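How I Tried to Find Out What Happened at Setero

6 min read
13 comments | 48 shares

For my journalism and conflict unit I picked one event and tried to work out how it got reported, which sounded like a pretty manageable job in June. The event was the shelling of the market road in Setero, a town up in the Cinditz valley. Two sides claimed two different things about it within hours, and my plan was to line up every report I could find and see where each claim came from.

I started with a pile of 48 articles. I thought that was plenty! Then I read them properly and found that most were rewrites of the same two wire stories, sometimes with the paragraphs shuffled. Once I took out the copies I had 13 that had any reporting of their own, and out of those only seven quoted a person who said they were in the town when it happened. My whole report is really built on those seven.

The army's version came first. It said the shells hit a fuel store on the edge of town and that the road had been cleared of civilians. The Wisik news agency (which is close to the valley's armed opposition, and says so on its own site) put out a story that evening saying the shells landed on the road itself while people were shopping. Neither one published coordinates. I wrote to both press offices and got one reply, a form letter thanking me for my interest.

What surprised me was how fast the wording changed. The first Wisik story said "residents report." By the next morning other outlets were saying "reports confirm," with no new source anywhere in the text. I went back and forth through the times on the articles for two evenings trying to find whatever had done the confirming, and I never found it. Same thing on the other side: "a suspected fuel store" lost the "suspected" after one rewrite and never got it back.
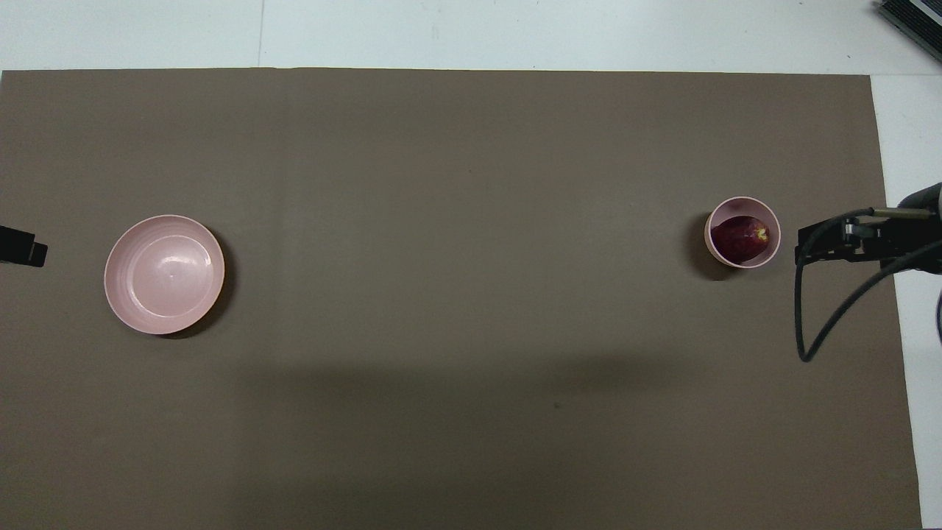
Vol. 7, p. 13

The part I had the most trouble with was the casualty numbers. I made a table with the time of each article down the side, and the numbers go up, then down, then up again. Some outlets counted the injured and the dead together and some didn't say. I'm not giving a figure of my own in this report. My instructor wrote "are you sure?" next to that on my draft, and yes, I'm sure. I'd be guessing.

I also read a little on the older history, because a couple of the articles say people in the valley have been fighting over the Ki crossing "since 1839." That date is the year the first bridge treaty was signed. The fighting over it came later, and the treaty seems to have kept things quiet for a good long while. It's a small mistake but it makes the whole thing sound ancient and hopeless, and I think readers pick up on that without noticing.

If I did this again I'd save a copy of every page on day one. Two of my best articles got edited after I'd taken notes on them, with no correction posted, and I only had my own handwriting to go on. I'd also get help with translation much sooner. I used a free tool for the local radio transcripts and it turned one village name into the word for "onion," so I left most of that material out.

The table and the list of articles are in the appendix. The form letter is in there too.

Related
Who Gets Quoted First? Sources in Breaking War News
The Ki Crossing: A Short Reading List
Ceasefire Talks in Cinditz and the Local Press
Student Reports: Submission Guidelines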